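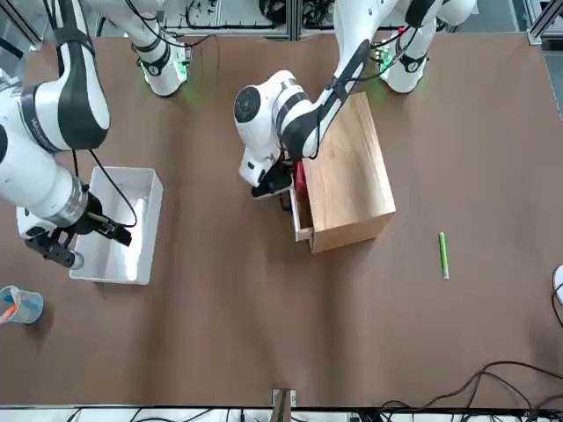

From: Radwan list member, cell safety and methods
To: bench-automation list
Date: December 19, 2022
Re: Draft 3 of the two-arm bench rules

I've read the draft twice now and I'm still not sold. I'll take the parts in the order they were quoted in the last message, which I've trimmed.

> Section 4 is meant to settle the arguments we had in April. An
> operator may not start a run until the bench matches the layout
> card. Anything that isn't on the card comes off the bench. Cireo
> and Vultix have both been working this way and I haven't heard
> a complaint from either.
>
> Section 5 says that where one arm holds or opens a fixture and
> the other arm does the placing, both arms drop to the lower
> speed for the whole task. It's simple and people will remember it.
>
> Section 6 is the log. We have 552 entries from the trial period
> and I think they speak for themselves.

On Section 4. Fine in spirit, but "matches the layout card" is doing a lot of work. Matches how closely? Our drawer task has a wooden box in the middle of the table, a white bin to one side, a cup of pens near the edge and one green marker lying out on its own. The card shows those as four shapes on a grid. It says nothing about which way the marker points or whether the drawer starts open or shut. Two operators can set that bench two different ways and both sign the sheet in good faith.

The card also leaves out cables. I've asked for this since the first draft. Ours come down onto the table in one corner in a proper tangle, and a strict reader of Section 4 would have to say they aren't allowed to be there at all. A looser reader would ignore them, and that's worse. Please write a cable rule. Mine would be: any cable on the work surface is drawn on the card, and no cable may lie inside the reach marked for the task. The cables that ride on the arms need a line of their own. A loop at the wrist that's fine in one pose can be hanging over a bin in the next, and I don't see that covered anywhere.

On Section 5. I understand the wish for something people can remember. I don't think one speed for the whole task is it. The time I care about is when a gripper is right up against the box. The rest of the motion is over open table. If you slow everything, people will get bored and look for the override, and then you've got a rule that exists on paper. Set the lower speed by distance from the fixture and leave the rest alone. Zellix does something close to this in their in-house guide, and I'd sooner borrow from them than start over.
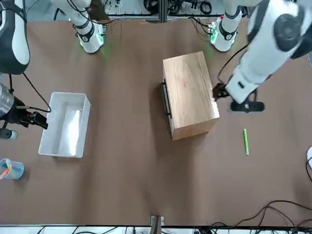
Drawer task, left arm at the side of the box. Green lights on at both mounts.

While I'm on it, the draft says "status lights shall be confirmed before approach" and then never says what confirmed means. Green on our mounts tells me what the controller thinks of itself. It doesn't tell me the right program is loaded or that the box is where the program expects it. I'd like that sentence to name a person and a moment, or else come out.

Left and right need fixing too. The draft uses them both for the robot's sides and for the operator's. If you stand facing the arms, the robot's right arm is on your left. Pick one and put it in the definitions. I'd go with the robot's own sides, but I won't fight over it.

On Section 6. No, 552 entries do not speak for themselves. I went through the part of the log I have access to and found 34 entries where the "fixture state at start" field was blank, and 49 where the stop reason was "other" with no note. I'm not blaming the people who filled them in - the form makes "other" the easiest thing to pick. But I wouldn't hang a standard on it yet.

What I'd accept for now is Sections 1 to 3 as they are, Section 4 with a cable rule and a start state for every moving part, and Section 5 held back until someone has tried the distance version on a real bench. Section 6 can stay as a recommendation.

If the answer is that we need to publish something by April, I'd ask who set that date. It isn't in any of the minutes I've got.

Marked-up copy of Section 4 to follow once I've cleaned up my comments.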